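Why Hems Fail: A Term Project on Mending by Hand

Zorica Tomić and Kidus Ambaye, 13 June 2018

Background

Our project began in November, when Kidus lost the hem of his only good pants on the way to a debate. We had been told to pick a problem that affects real people. Kidus is a real person, so we picked hems.

We wanted to know which hand stitch holds best on cotton, and whether the cheap thread everyone owns is as bad as everyone says.
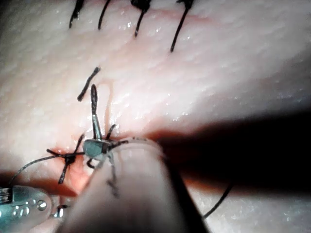 Thread was the first thing we argued about. Zorica wanted polyester and Kidus wanted whatever was in the drawer. Long tails were the next argument, and surgeons seem happy enough to leave them: the black sutures have a slender tail running down from a bulky knot. We trimmed ours short on the first 15 samples and several came undone before we got to test them.

Method

We sewed 40 strips of old bedsheet, using a running stitch, a backstitch or a blind hem. Each strip was clipped to a shelf and hung with a bag of rice until something gave. Usually it was the stitching — once it was the shelf.

A running stitch is the quickest of the three, and it needs a fairly straight line to follow. We drew ours in chalk, with mixed success.
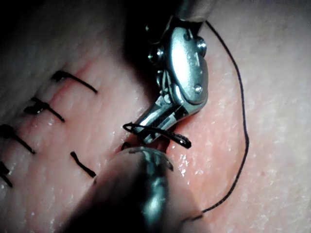 Results

Backstitch won easily. Of the strips sewn that way, 13 outlasted the rice. The blind hem looked lovely and held almost nothing. Drawer thread did as well as polyester, a finding Kidus has mentioned since.

His pants are currently held up with tape.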